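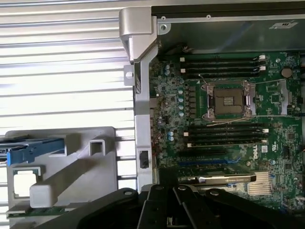 Cleaning out an old desktop computer

Every household has one. It sits under a desk, it sounds like a hairdryer in a biscuit tin, and everyone has agreed to turn the telly up. Most of the noise is dust, and dust can be dealt with in an evening with things you mostly own already.

What you need

A cross-head screwdriver, a soft paintbrush (new, please, the one with a memory of magnolia won't do), a can of compressed air, cotton buds, and a saucer for the screws. I use a Brastico brush 30 mm wide, bought for glazing pastry and confiscated from the kitchen after one argument.

Before you open it

Shut the computer down properly, switch off at the wall and pull out the mains lead. Press the power button once with the lead out. Take a picture of the back with your phone before you unplug the rest. You will be certain you can remember which socket the speakers go in. You can't.

Carry the tower somewhere with a hard floor and an open window. The carpet in the spare room is already suffering enough.

Getting the side off

Two or three screws at the back, usually, then the panel slides backwards and lifts away. If it won't slide, look for a screw you've missed before fetching anything with a handle. Put the screws in the saucer and the saucer somewhere the cat doesn't go, if your house has such a place.

Lay the case on its side with the open part facing up, so that anything you drop lands where you can see it. 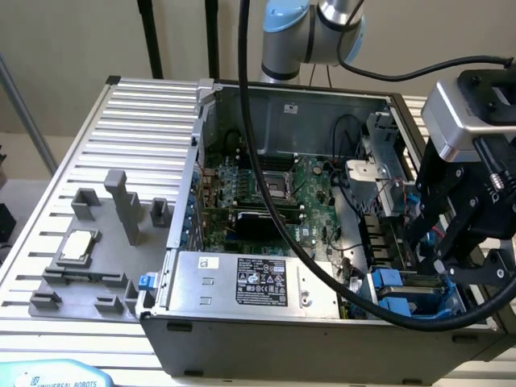
Touch the bare metal of the case before you touch anything else, and again whenever you've been shuffling about in socks. Wool jumpers are best left on the chair.

Leave the processor where it is unless you have a good reason. If you do take it out, don't clean an empty socket with a brush, a bud or your breath. The pins bend if you look at them sternly, and straightening one is a hobby in itself.

The dust

Start with the fans. Hold the blades still with a finger and blow in short bursts, can upright. Loosen the felted stuff between the heatsink fins with the brush and blow again. Do not use the vacuum cleaner inside the case, however much it seems to be offering. I keep mine for the floor afterwards, a Mühlbauer that weighs as much as the computer did.

The power supply gets a puff through its vents from the outside and nothing more. Never open it. It can hold a nasty charge long after it's been unplugged, and there's nothing in there for us.

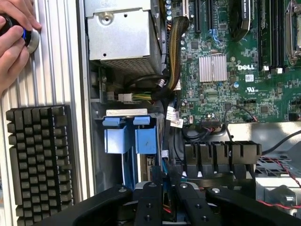

Putting it back

Check that no cable is resting against a fan. Panel on, screws in, leads back according to your photo. If there's a screw left over in the saucer, it belongs to something, and you'll find out what in November.

Do the job twice a year if you have pets, once if you don't.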